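Budgeting for a second manipulation bench: speaker notes
Maarten Coppens, Veltilbridge, Jan 27, 2022
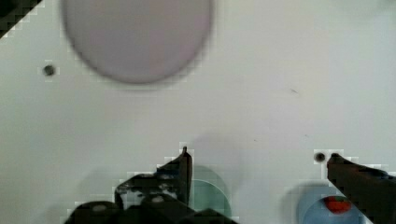

Slide 1. Start with the total, then take it apart. The arm quote from Vareo is the figure everyone remembers from the autumn meeting. It covers the arm, controller, pendant and one set of cables. It does not cover the gripper, the wrist camera, the table, the guarding or the commissioning visit. Say this early, the finance people leave after slide 4.

Slide 2. Gripper and fingers. Treat fingers as a consumable line, separate from the gripper body. Two-finger parallel type, same as bench one. Drarkis sell finger pairs singly or in packs of 10. Order the pack. Lead time is the same either way and carriage is charged per order.

Check before ordering: bolt pattern on the finger mount. The newer Drarkis body uses a different one and the old stock will not fit.

Slide 3. Table. White matt top, predrilled. Matt costs slightly more than gloss and we are keeping it, as glare on the gloss sample upset the wrist camera. Ask Bondarchuk to quote the top and the frame as two lines so the top can be replaced alone. Hole positions to match bench one, so fixtures can move across.

Slide 4. Task objects. Plates, shallow dishes, toy food. Small money, but it has never had a budget code and has been going through petty cash. Proposed: one annual line, duplicates of every item bought at the same time. Colours get discontinued. If a dish changes shade halfway through a series, the earlier runs are hard to compare with the later ones.

(Pause for questions on codes.)

Slide 5. Camera and storage. Wrist camera is cheap. Storage is not. Present recordings are heavily compressed and show blocky edges around dark parts on a white background. Better quality means more disk. Option A keeps the current setting. Option B doubles the disk line. I recommend B, with review after 18 months.

Slide 6. Service. Vareo offer annual cover or pay per visit. With 2 arms on site the annual contract gets a discount, to be confirmed in writing. Do not quote the percentage from the phone call.

Slide 7. Timing. Purchase order has to be raised in February to hold the quoted price. Vareo want 50 per cent with the order, the remainder on acceptance. Acceptance test to be run on our table with our objects, not at their works.

Backup slide: depreciation table. Only if asked.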